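Progress report to the Kimano Fund: wildlife monitoring at Vullusum Reserve
Second reporting period
Prepared by Bernadette Lynch, project lead

Dear Esko and colleagues,

What a season it has been! When we last wrote, half of our camera traps were still in boxes and the river crossing was under water. Now the full set of 60 is up and running, from the old logging road all the way to the Bronder escarpment, and the pictures are coming in faster than we can sort them.

Leopards first, as I know you'll ask. We have 146 usable leopard records for the period. Matching the spots on the flanks is slow work (left side and right side have to be treated as separate sets until we get both on one pass), but we are now confident of three adult females with ranges that touch at the salt lick. One of them turned up in October with two cubs trotting behind her, at four in the afternoon, in full light. The whole field house crowded around one laptop.

Dholes were the surprise. We had put them down as occasional visitors in the proposal. A pack has been using the eastern stream bed since the rains ended and we have them on 30 separate nights, which changes how we want to lay out the transects next year.
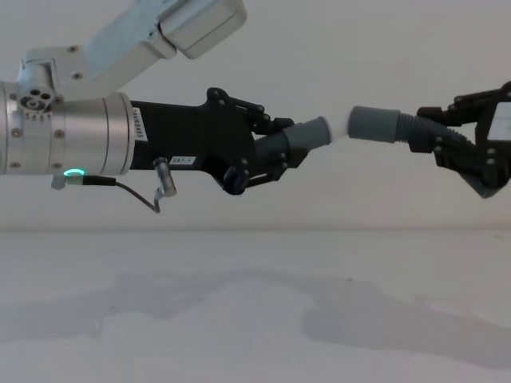 Gray hose assembly held between two grippers.

Field work

The line transects were walked on schedule apart from one week in August, when elephants with young calves settled on the track and we stayed well away. Those walks were made up in September. Sambar and chital numbers look healthy on a first read. Gaur are harder, and I would not like to put a figure on them before the dry season counts are in.

Range staff now collect scat samples on their normal patrols, with the date and grid square written on the bag. The labels from the first month were hard to read, so we switched to pencil and the problem went away. The samples are stored at the Mac Giolla field station and the first batch is due to go to the lab in January.

We lost four cameras: two to elephants, one to flooding and one to ants, which had packed the casing solid with mud. Replacements came out of the contingency line.
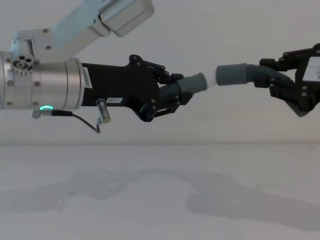
Two robot arms with the gray hose, pale wall and tabletop behind.

Villages and schools

The Thursday evening meetings have grown well past what we planned. People bring their own sightings, and several have been better than ours. A honey collector described a sloth bear den we had walked past for a year! We have added a camera there, set back from the entrance.

Livestock losses were reported in three villages. All claims were visited within two days and the forms passed to the forest office, where payment is still slow. We would welcome your advice on that.

Money and next steps

Spending is on track overall. Fuel is over budget and travel is under it, and we ask your approval to move the difference across. Between now and March we plan to finish the dry season counts, move twelve cameras to the eastern stream bed and send you a first leopard density estimate.

Esko, the offer of a seat in the jeep stands. Come in February if you can, when the grass is down and the waterholes are busy from first light.

With warm thanks from all of us,
Bernadette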